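# Wandcombe Lost and Found Notices

Print this page | E-mail this page

## What's in here

520 lost and found notices, typed out by me from the back pages of the Wandcombe newsletter, plus a few cork-board cards from the Ulville community hall. Mittens, toques, house keys, one budgie (green, answers to Harries, never claimed as far as I can tell!). I started because I wanted to know how people describe a thing they can't look at any more, and then I couldn't stop.

The main file is notices.csv, one notice per row. There's also places.csv, which matches the old names for spots around town with what we'd call them now. "Behind the creamery" took me three evenings.

## Columns

id: just a number, gaps are where I merged duplicates
kind: lost, found, or both (somebody once advertised finding their own glove)
text: the notice as printed, spelling and all
item: my short label, in lower case
colour: only filled in if the notice gives one
place: as printed, look it up in places.csv
reward: free text, as rewards include pie

Notices run up to 80 words, though most are far shorter, because the newsletter charged by the line for years. You can feel people squeezing. "Ring, silver, plain, sentimental, rink parking lot" is a whole notice and I think about it a lot.

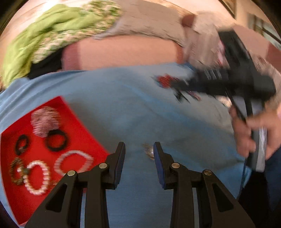 Cadi Dafis thinks I should have kept the line breaks, because a notice that was paid for by the line ought to be read by the line. Fair point, and I did keep them for the oldest 300, where I had clean photocopies to work from. The rest came to me already retyped and the breaks were gone.

## How I labelled things

By hand, at the kitchen table, with a lot of tea. I went through everything once in October and then again after a break, and where my two passes disagreed I went with the second one and wrote the first in notes.txt. Jewellery was the worst. Is a brooch on a scarf one item or two? I said one if the person clearly wanted the scarf back.

Small stuff gets its own label now (hair ties, barrettes, buttons, single earrings). In the first version it was all lumped under "misc" and that was lazy of me, there's loads of it and the descriptions are often better than the ones for bicycles.
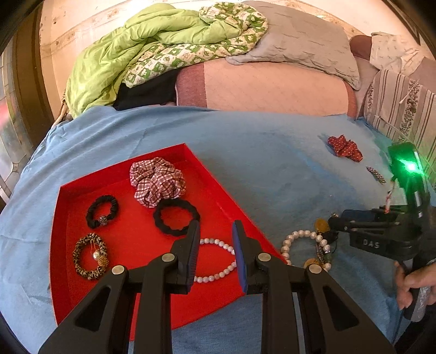
Are phone numbers and surnames still in the text?

I took out every phone number and street number, and swapped surnames for a single initial. Pets kept their full names.

## Known problems

- Two winters are missing completely. If you've got a box of newsletters in the basement, please write to me!
- "Grey" and "gray" both turn up in the text column. In the colour column it's always grey.
- The Ulville cards have no months on them, so don't try anything seasonal with those.
- About the word "purse": older notices use it for a coin purse and newer ones for a handbag, and I've had to guess in 20 rows. They're flagged.

I load the whole thing in Flikis, the little spreadsheet program my brother-in-law wrote, but any program that opens a CSV will do. Watch the commas inside quotes.
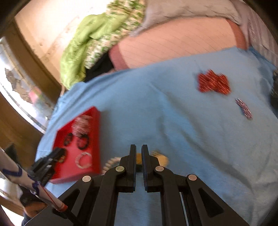 Light blue cloth over a flat surface.

## Using it

Go ahead, for school, for poems, for whatever. Say where you got it, and if you fix a typo of mine (not one of theirs, leave theirs alone) send it back so I can fold it in.

## Comments (3)

Tirta Rahman
Row 212 is my aunt's umbrella, I'd know that wording anywhere. She did get it back, if you want to note it down.

Cadi Dafis
Still on about the line breaks, sorry. Could you put a slash in where you're sure of them? My reader drops the real ones.

Tirta Rahman
Seconding the slashes. Also "toque" is spelled three ways and I love all of them.

Contact | Copyright Wandcombe Notices | Back to top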